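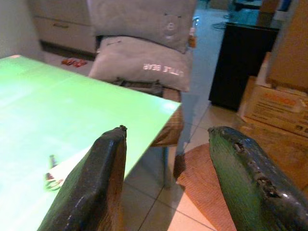

Re: [home-auto] can they do chores yet

On Thursday Kenneth Forsyth wrote:

> I keep seeing these videos. Shirt gets folded, mug goes in the
> dishwasher, music swells. My question for the list is simple. If I
> have a normal apartment and a normal amount of junk in it, is there
> anything I can buy this year that will pick up the junk? I don't need
> it to fold. I don't need it to talk. Just pick up off the floor and
> table and put in the right place. My brother in law says two years.
> He said two years in the last apartment as well.
>
> Kenneth

Kenneth, all,

Quick one before I have to run, sorry for the typos.

Short answer no. Longer answer, it depends what you call a chore. Picking up one thing that's sitting by itself on a clear table – yes, that is mostly fine now. Two years ago it wasn't. But nobody's apartment is one thing on a clear table, and the minute you say "the right place" you are asking for something else entirely. Which place? Says who? My own kids can't do that one.

I went through the Bamano log over the weekend, the one Awwad shared with us in February. 3,412 tries at picking up small household stuff and putting it in a bin. 232 of those needed a person to step in. Sounds great until you do it at home. Say you have it tidy every evening, a few dozen things a night, you're getting up off the couch a couple of times every single night to help the helper. I would stop using it in a week. And that's one kind of task, with the bin always in the same spot.

Flat things are still the worst by the way. Cards, receipts, a key lying down. Two stiff fingers come down on a sheet of paper and just push it around. People cheat by sliding it to the edge of the table and pinching it there, works ok if the edge is free. Soft things are second worst, anything where the shape changes when you touch it.

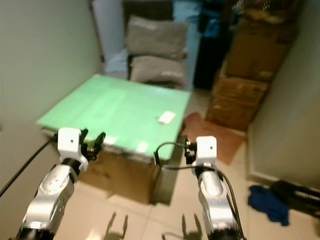
What I'd tell anyone testing at home is start small and boring. Don't do the whole room. Give the arms one flat surface at a height they can reach and get good at that before you move on. A green board on top of a cardboard box is plenty, two arms in front of it, one small white thing lying on the board. Then look at what is behind that board, because that's your real apartment – cushions stacked up, dark clothes hanging, a tall pile of boxes, a crumpled blue cloth on the floor over by the wall. Every one of those is a seperate problem and I'd put the cloth last.

Jad Twal asked off list about one arm vs two. For clearing a table one is enough and half the headache. For anything with fabric you want two, one to hold and one to do. Also check where your cables go before you let it reach across itself, I've snagged mine 4 times and the last one took the wrist connector with it.

On buying: Clavine will sell you an arm but no software worth the name, you'd be writing it yourself. Drudico has the nicer grippers, pads wear fast though and the spares take forever to ship. Order extra with the first lot. Neither one is a product for Kenneth, they're products for people on this list who like to lose weekends. I like to lose weekends so no complaints.

Shop floor is a diffrent story, same part, same tray, all day, they've been earning their keep there for ages. If someone wants to start a thread on that go ahead, I'd rather keep this one to houses.

So tell the brother in law he can have his two years for the table. Floor I'm not promising.

More tonight if I get the log sorted by object – if anyone wants the raw file mail me direct, it's too big for the list.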